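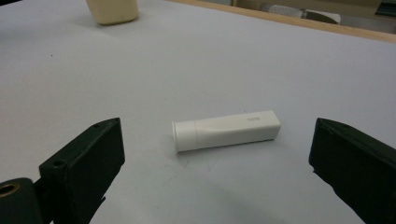

Section 4: Stick-Type Dispensers

Norcombe Workbench Packing Guide, revision of November 2019

4.1 Scope

This section covers the receiving, inspection, labeling and boxing of white plastic stick dispensers with a round cap end and a square body. It applies to filled and unfilled units. Round tubes are covered in Section 5. Flat sachets are covered in Section 6.

Units are packed in Clovach trays, 67 to a tray. Do not mix lots within a tray.

4.2 Terms used in this section

Cap end: the short cylindrical section, narrower than the body, with a thin raised rim at its outer edge.

Seam: the line where the cap end joins the body.

Shoulder: the area next to the seam where the round profile widens into the square profile.

Top face: the flat side that carries the small marking.

Base: the squared end opposite the cap end.

4.3 Preparing the table

1. Clear the table of all parts from the previous lot.

2. Wipe the surface with a lint-free cloth and let it dry.

3. Set the tray on the left and the reject bin on the right. If the operator is left-handed, reverse them.

4. Turn on the side lamp and lower it until the light crosses the table at a low angle.

NOTE: Off-white units are hard to see against a pale tabletop. If units are being missed at the end of a lot, place a dark mat (part 435) under the work area. The mat must lie flat and must not extend under the tray.

CAUTION: Do not use solvent wipes on the table while units are out of the tray. Solvent residue can dull the plastic.

4.4 Inspecting a unit

1. Lay the unit on its side with the top face up and the cap end to the left.

2. Check the rim of the cap end for chips, flash or flattening. Run a gloved fingertip around it once.

3. Check the seam. The gap should look even along its full length. Do not pull on the cap end to test the fit.

4. Tilt the unit toward the lamp and look along the shoulder. A soft curved shadow is normal. A sharp line or a dent is a reject.

5. Check the top face for scratches longer than the marking.

6. Read the marking near the base end. The characters are small and low in contrast, and a 3x magnifier is required. Compare them with the lot sheet.

7. Check the four corners of the base for crushing.

8. Place accepted units in the tray with all cap ends facing the same way.

NOTE: Color differences between the cap end and the body are judged against the color card, under the overhead light only. Turn the side lamp off for this check.

4.5 Rejects

Put rejected units in the bin with the top face up. Do not stack them. Write one of the following codes on the reject sheet:

R1 Rim damage
R2 Seam uneven or open
R3 Shoulder dented or creased
R4 Top face scratched
R5 Marking missing, smeared or wrong
R6 Base crushed
R7 Color out of range

If a unit has more than one fault, enter the lowest code number only. Faults that do not fit a code go to Mirela Fontes for review, with the lot number and the tray position.

4.6 Labeling

1. Load the label roll for the lot. Rolls hold 1136 labels.

2. Hold the unit by the two shaded side faces. Keep fingers off the top face.

3. Apply the label to the face opposite the marking, starting at the base and working toward the shoulder.

4. Stop the label 2 mm short of the shoulder. A label that runs onto the curve will lift.

5. Press along the full length with the felt block.

CAUTION: Never cover the seam. A label across the seam will tear when the cap end is removed and the unit must be scrapped.

4.7 Boxing

1. Fit the divider into the box with the notched edge down.

2. Move units from the tray to the box one row at a time, base down.

3. Place one foam sheet over the cap ends.

4. Close the box. If the flaps do not meet, open it and look for a unit standing on its cap end.

5. Apply two strips of tape and write the lot number on the short side.

4.8 Records

Keep the lot sheet and the reject sheet together. After every 100 trays, send both to Keyvan Khosravi and start a new set. Corrections are made with a single line through the entry and the operator's initials. Correction fluid is not accepted.

For tray replacements, see Appendix B.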